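4.3 Recording grasp trials with the Bokow soft gripper

Use this procedure to repeat the slip study in Chapter 2. Results there come from 3,000 trials, of which 2,538 held to the end of the lift.

1. Start the Dauda logger and wait for the green status line.
2. Enter the object name and the trial block. Long bars and beams go under "rigid, long".
3. Open both fingers fully and zero the pressure reading.
4. Bring the wrist in so that the fingers close on opposite faces of the bar.
5. Close at the slow rate. Hold for 5 seconds before lifting.

Caution: Keep hands clear of the fingers while air is on.

Note: Scuffs on the finger surface are acceptable. Replace a finger if the seam at the joint has opened, and start a new block afterwards. 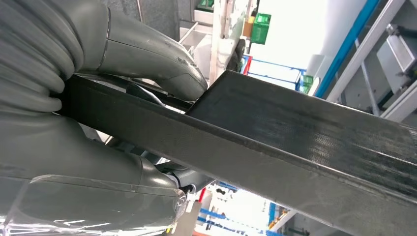

6. Lift, hold, and lower. Mark the trial as held, slipped or void.
7. Save the block before changing the object.

Void trials are kept in the log but left out of the totals. In the June set, 433 trials were void, mostly through a lost pressure signal, and these are not part of the 3,000.

Send completed blocks to Dimas Entili by Friday noon. For the file format, see 4.4.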